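Ezeani Housing Retrofit Programme
Interim progress report to the Holtard Fund
Reporting period ending February. Issued June 11, 2025
Prepared by: Fengying Cai, programme office
Technical review: Konrad Lüthi

1. Status

The programme is behind the agreed schedule on heating controls and on schedule for everything else. Spending is within the approved budget. No change to the total grant is requested. One change to the order of works is requested in section 5.

2. Insulation and draught-proofing

Loft insulation has been completed in 166 of the 322 homes in scope. The remaining homes are in the two later blocks, where access depends on the scaffold already booked for roof repairs. Cavity fill was withdrawn from the north elevation after the borescope survey found mortar droppings bridging the wall ties. Internal lining will be used there instead. The cost difference has been met from the contingency line and is shown in Annex B.

Draught-proofing of external doors follows the insulation crew by block. The first product supplied by Gometti did not compress evenly on the older frames and was returned. The replacement seal has a softer profile and has passed the smoke pencil check on all doors fitted to date. 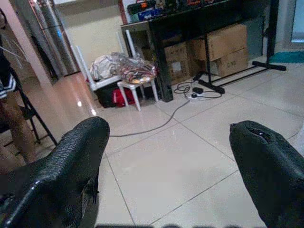 Floor heat loss was the least certain item in the original bid, and the model submitted with it treated every ground floor as an uninsulated slab with a thin covering. Olumide Garba has now revised the model by floor type. Large glossy ceramic tiles with narrow grout joints, off-white in colour, are entered as a hard finish with negligible thermal resistance, so the slab edge governs the result. Carpeted rooms are entered separately. The revision lowers the predicted saving for tiled homes and raises it slightly for carpeted ones. Perimeter insulation is now proposed for tiled ground floors only. Lifting the floor finish is not proposed in any home.

3. Heating controls

Delivery of the Fodine room thermostats was late, and the first batch carried firmware that lost its schedule after a power cut. Teodoro Ibarra tested the corrected version on the bench and then in five homes before general fitting resumed. Homes fitted before the correction are being revisited. The supplier is bearing the cost of the return visits.

4. Monitoring

Temperature and humidity loggers record at fixed intervals in the living room and main bedroom. The data set held almost 3,000 daily records at the close of the period. Gaps are mainly due to flat batteries, and the replacement interval has been shortened. Amarachi Nwosu is preparing the comparison with the previous heating season, adjusted for degree days. Results are not yet firm enough to report.

5. Decision requested

The Fund is asked to agree that the perimeter insulation be brought forward, ahead of the second phase of heating controls. The ground around the blocks is due to be opened for drainage work, and a shared trench would avoid a second excavation. A revised programme is attached as Annex C. A reply before the drainage contract is let would be appreciated.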